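Search this site Search

Last updated: March

Evaluating the Hular Gripper Kit for Table-Clearing Tasks
Project report, Robotics and Automation Lab, Brernberg Technical College

1. Purpose of the project

The college's automation lab has been looking for a low-cost gripper kit that second-year students can assemble, mount and program in one term. Our group was asked to review the Hular kit, a two-finger parallel gripper sold by Drotus. The kit costs $434 with the wrist camera included. The lab can buy up to four this year if the review is positive.

We wanted to know how long the kit takes to build, how well the documentation supports a beginner, and how the gripper performs on light household items such as plates, bowls and pretend food. We chose table items because the lab already uses them in its intro course, and because plates are harder to pick up than blocks.

2. What comes in the kit

The box has the two finger linkages, a servo, a mounting plate, the wrist camera, cables and a bag of screws. The fingertips are separate parts and can be swapped. Drotus sells a softer set of tips, but we tested only the ones supplied.

A printed quick-start sheet is included. The full manual is a download. The software is a Python package with functions for opening, closing, reading finger position and saving camera frames. We ran it on a lab desktop and had no trouble installing it, although the manual lists an older version of the package than the one we got.

The kit does not include an arm. We mounted the gripper on the lab's bench arm with an adapter ring from the Effiong parts catalog. The ring fit the arm flange without changes, but two of the screws supplied with the gripper were too short to reach through it. We replaced them with longer ones from stock.

3. Assembly

Assembly took our group two lab sessions. The first session was spent on the linkages and the servo. The manual shows the left finger in detail and then says to repeat the steps for the right. The right finger is a mirror copy, and we put one spacer on the wrong side and had to take the linkage apart again. A second drawing would have saved us half an hour.

The camera went on in the second session. Its cable runs along the wrist and needs slack so that it does not pull when the wrist turns. We fixed ours with two cable ties after it came loose on the first full rotation.

4. Calibration

The gripper has to be told where fully open and fully closed are. The calibration script closes the fingers slowly until the servo current rises, then opens them to the mechanical stop. It worked on the first try. We repeated it at the start of every session and the values changed very little.

Camera calibration was slower. The script wants 17 views of a printed checkerboard, and it rejects any view where the board is tilted too far. The manual does not say this. Once we kept the board closer to flat, all of the views were accepted.

5. Test setup

We used a smooth brownish-taupe tabletop and a set of round dishes in different colors, with pieces of pretend food placed in or on some of them. The dishes were moved to new positions between runs. A student drove the arm by keyboard for the first set of runs. For the second set, the position of the item was read from the wrist camera and the arm moved on its own to a point above it before the fingers closed.

A run counted as a success if the item was lifted, held for 11 seconds and put down inside a marked area. If the item slipped, touched another dish on the way or was dropped outside the area, the run was a failure. We did not score partial results.

6. Results

Round food items were the easiest. The fingers closed on both sides of a lemon without much care over the angle, and almost all of these runs succeeded under keyboard control. The automatic runs were a little worse. Most of the failures came from the arm stopping slightly to one side, so that one fingertip touched the fruit first and pushed it up the wall of the bowl.

Leafy items gave mixed results. They have an uneven outline and the color detection often placed the center too far toward the brighter leaves. Turning the wrist a quarter turn and trying again usually fixed it.

Plates were poor. The fingertips are flat on the end and too thick to get under a rim, so the only method that worked was to pinch the rim from above with one finger inside and one outside. With dishes standing close together there was often no room for the outer finger. We would not use the supplied tips for plates.

Glare was a problem for the camera. Shiny rims and the table surface both gave bright patches under the ceiling lights, and the color detection sometimes split a white plate into two objects. Switching off one row of lights helped more than any setting in the software.

7. Durability

Drotus rates the servo for 3000 open and close cycles between checks. We did not come near this number. After our tests the linkage screws were still tight, apart from one on the right side that we had not tightened enough at the start.

8. Recommendation

We recommend that the lab buy two Hular kits this year and hold off on the rest until the softer fingertips have been tried. The kit is reasonable for the price and students can build it without special tools. The lab should print the full manual, add its own drawing of the right finger and stock longer screws for the adapter ring.

Related projects
Line-following cart with Effiong motor board
Sorting bottle caps by color
Conveyor timing with two light sensors
Drotus bench arm: notes for new users

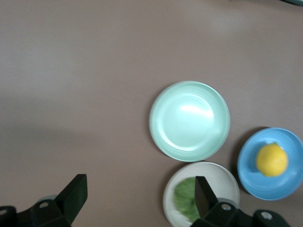 Figure 1. Wrist camera view with both fingers open, lemon in the blue dish.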